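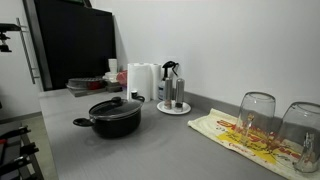
# Getting the planner to stop hating glass

Okay, so my half of the project was the perception-to-planner bridge, and I spent most of July on it. Cristian did the controller, Walter did the simulator, and Ewan McPhee supervised us (and put up with a lot of messages at midnight). We called the whole thing Zesero. I wanted to call it something else but got outvoted!

The job sounds easy: look at a kitchen counter, build a collision map, plan an arm path to a pot handle. The pot was never the problem. Big black thing, gets segmented nearly every time. Clear stuff was the problem. Drinking glasses turned upside down on a printed towel are about the meanest input I could come up with, because the depth goes right through them and the detector gets excited about the lettering on the cloth instead. A clear spray bottle is a bit kinder, since the black trigger head at least gives you something to grab onto.

My first version trusted depth alone. The planner happily drew paths straight through the glasses, all green, zero warnings. Not great.

Version 2 takes the color mask for anything labeled transparent, finds the plane of the counter, and grows a box up from it using a height prior per class. It's crude, I know. Walter kept telling me to train a proper depth completion network, and he's probably right, but I had one laptop and a deadline.

I ran 285 planning queries on saved scenes. With depth only, 40 of them came back with a path through something clear. With the boxes, 2 did, and both were small glass objects that the detector skipped completely, so there was no mask to grow a box from.

What it costs you is space. The boxes are fat, and if two glasses stand close together the planner treats them as a wall and goes the long way over the top (Cristian was not thrilled with some of those elbow poses).

Still on my list: per-class padding, and caching the plane fit so it isn't redone on every query. The branch is called `fat-boxes`, and the config for these runs is in the same folder as the query script.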